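Grornance Community Boards > Data Collection > Disassembly Tasks
Topic: Episode length and resets for desktop teardown demonstrations

ttambunan (Site Lead, Treltgate)
Posted Monday, 9:14 AM
Members are asked to comment on the proposed recording standard for the desktop teardown set. The current target is 900 accepted episodes. The proposal is that each episode cover a single removal, begin with the gripper over the open case, and end when the part has been placed in the tray. Operators would restore the case between episodes. Objections should be stated in this thread before the October review.
Tirta Tambunan

mondska_ops
Posted Monday, 10:02 AM
Our site supports the single-removal rule. We do not support a full restore after every episode. Refitting a heatsink takes longer than the demonstration itself, and the operators are losing most of their shift to it. We request permission to record in sequence, with each episode starting from the state the last one left.
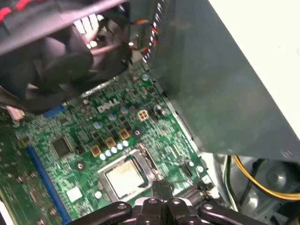 r_subramaniam
Posted Monday, 10:47 AM
Sequential recording has a consequence for the learning system that the previous post does not address. If every memory episode is recorded after every heatsink episode, the policy will only ever see memory removal on a stripped board. The wrist view makes the difference plain: with no heatsink mounted, the bare processor sits in its bracket just ahead of the fingers, and the blue memory slot to the left is in clear view. A policy trained only on such views cannot be expected to cope with a fully assembled machine. I ask that the order of removal be varied by machine.

mondska_ops
Posted Monday, 11:20 AM
The order cannot be varied freely. On several of our cases the shroud must come out first. We can offer 2 fixed orders and no more.

kestrel44
Posted Monday, 1:35 PM
May I ask how failed grasps are to be logged? Batch 2524 was returned to us with the failures deleted. Our understanding was that a missed grasp followed by a recovery was to be kept.

r_subramaniam
Posted Monday, 1:58 PM
Recoveries are to be kept. Only episodes stopped by the operator are removed. Please resubmit the batch.

mondska_ops
Posted Monday, 2:16 PM
We disagree on recoveries as well. New operators produce long ones, and the system will learn to hesitate. A time limit should apply.

ttambunan (Site Lead, Treltgate)
Posted Monday, 3:40 PM
The comments have been noted. Pending the review, sites may record in sequence, provided that both orders offered by Mondska are used in equal share and the starting state is entered in the episode notes. Recoveries remain in the set. The question of a time limit is left open, and sites are invited to submit sample episodes for and against.

kestrel44
Posted Monday, 4:05 PM
Understood. Is the starting state to be entered as free text or chosen from the list? The list has no entry for a case with the heatsink off and the power supply still fitted.

ttambunan (Site Lead, Treltgate)
Posted Monday, 4:22 PM
Free text until the list is updated.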